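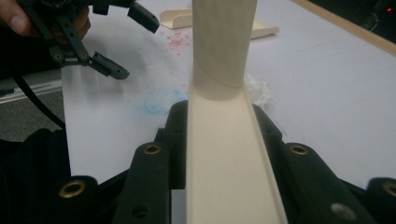
Cream-colored plastic part held between the two black fingers of a gripper.

Lerbridge Mothers' Notes -- README

Last touched Mon 18 November. Written fast, during naps. Sorry.

What is in the folder

Short written notes from moms in the Lerbridge parents group. Each note is one person answering one prompt in her own words. Topics are the ones that came up over and over at the evening meetings: guilt, sleep, going back to work, church and family expectations, feeding, asking for help, feeling like everybody else got a manual. 300 notes in the current version. Plain text, one file per note.

Also in there: the prompt list, the topic labels, and a short changes file that I keep forgetting to update.

How the notes came about

Started in September as a sign-up sheet and a shared inbox. Prompts went out by email, 8 of them total, and people answered whichever they felt like. Some answered one. Some answered every single one at 3 in the morning, you can tell from the spelling. I left the spelling alone.

Britt-Marie Westerberg read everything before it went in and took out names of kids, husbands, doctors, schools. If a note couldn't be made private without wrecking it, it stayed out. She also wrote the prompts, so complaints about the prompts go to her (kindly please).

Folders

notes -- the notes themselves
prompts -- the wording of each prompt, exactly as mailed
labels -- one line per note, see next part
old -- first version, don't use, labels are wrong in a bunch of places

Labels

Each note has one main topic and up to six smaller ones. Two readers labeled every note separatly and then talked through the ones they disagreed on. Guilt and "expectations" were the hard pair. A mom writing about a messy kitchen when her mother-in-law stops by, is that guilt or expectations? We went with expectations if another person is mentioned and guilt if she is only talking about herself. Not perfect. Some notes carry both.

The "faith" label means the note talks about church, prayer or a congregation. It says nothing about what the writer believes. Please don't use it that way.

The "help" label covers asking for it, getting it, and not getting it. Should probably be split up. Next version maybe.

Who wrote them

Moms who came to the group or knew someone who did. So mostly one town, mostly kids under school age. Very few notes from moms of teenagers, very few from single moms, hardly any from moms who adopted. Dads weren't asked. No ages or incomes collected, on purpose.

People who are doing badly tend not to answer email. Keep that in mind before you say anything about how moms in general are feeling.

OK to use for

- discussion nights, printed out or read aloud
- class projects on how people write about parenting
- sorting and search experiments with short personal text
- writing better prompts than ours

Please don't

- try to work out who wrote what
- use it to judge whether somebody is coping, or to sell her anything
- quote a note in an ad, a sermon or a newsletter without asking first
- pull one angry paragraph and present it as the whole note

Removal

Any writer can have her note taken out, no questions. Write to the group inbox with the first line of the note and it comes out in the next version. If you have a copy, check the changes file and delete what we deleted. We can't make you but please do it.

Known problems

- a few notes are cut short because the inbox dropped long messages. Marked "short" in labels
- two notes are nearly the same, same writer sending a second try. Kept both, she asked us to
- curly quotes and straight quotes mixed all over
- dates were stripped, so you can't put the notes in order
- prompt 6 was mailed with a word missing and some people answered the question they thought it was. Those answers are good, so they stayed

Reading them

Some are heavy. There is a note on miscarriage and several on depression after birth, all labeled "hard" so you can skip them or warn your group first. Plenty are funny too. The one about the school bake sale is my favorite and I wont spoil it.

Still to do

Fix the quotes. Split "help". Ask the evening group if they want a second round of prompts -- Britt-Marie has a draft going, mostly on friendship after kids. Update the changes file.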